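Bench diary, Kudia trial unit

September 2022

Unit is the Kudia two-arm kit from Pronuvton, on a paid trial. I have it until the invoice falls due, after which we either buy or ship it back. Started these notes in July when the crate was booked and wrote almost nothing in them until now.

Unpacked and bolted down before lunch. Mounting pattern matched the drawing in the manual, which was a relief after the Dellano kit, where two of the holes had to be slotted. Power supply is louder than I would like. The fan runs at full speed from switch-on and does not drop at idle. Asked Hennessy, our reseller, whether there is a quiet setting. Waiting.

Homing took 3 attempts on the left arm and one on the right. The first two failures gave error 216, which the manual lists as "joint reference not found" with no advice. Cycled power, moved the elbow by hand to mid-travel, and it homed. Wrote the procedure on a card and taped it inside the cabinet door.

Calibration next. The supplied routine touches each gripper to a set of points on the tabletop and solves for the offset between the two bases. It accepts the result without showing the residuals, so I pulled them out of the log file. Left arm is good. Right arm is worse at full reach and I suspect the base bolts, which I torqued by feel. To redo with the wrench.

Software: installed on the old desktop, not the laptop they recommend. Install stopped once on a missing driver, and the message named the wrong package. Pádraig Ó Dubhghaill at Hennessy sent the right one within the hour. Credit where due, the support has been better than the documentation. The control screen is plain and I have no complaint about it. Joint limits can be edited from the same page as the motion settings, with no password, and I do not think that is wise in a shared shop.

Cable routing is the weak point of the kit so far. The arms come with the gripper leads already fitted and a bag of ties, and the manual has one line on the subject. There is enough slack at the wrist for full rotation, but the slack has to go somewhere. I tried spiral wrap and took it off again when it stiffened the last joint. Will ask for the recommended lengths in writing. If they want it sold to schools they need to supply clips.

Ran the long idle test through the afternoon: both arms parked, motors enabled, temperature logged once per cycle. 991 cycles logged, no dropped packets on the left bus, one on the right. I will repeat it with the right-hand connector reseated before I say anything to Pronuvton about it.

Gripper force is set as a percentage of maximum. The default is 98, far too high for thin plastic. I brought it down in steps on scrap packaging until the fingers held without leaving a mark, then saved that as a profile. The profile did not survive a restart. Saved it again from the other menu and it did.

Last job before closing up was the small-parts setup, with the hinged pen case open between the two grippers and the red-capped marker lying to the right of it.
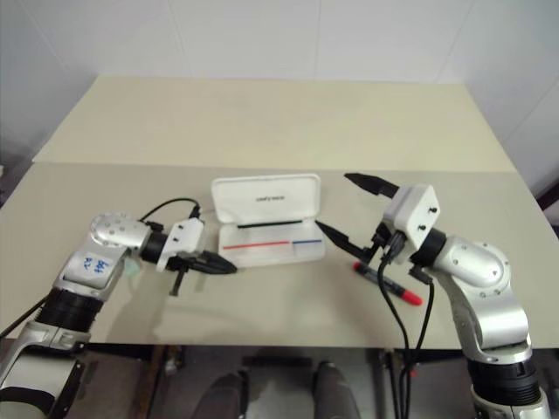

To do next session

Torque the right base bolts and rerun calibration.
Reseat the right-hand connector and repeat the idle test.
Put a password on the desktop account.
Chase Hennessy on the fan and the lead lengths.
Ask Pronuvton what the trial price covers if a gripper finger breaks.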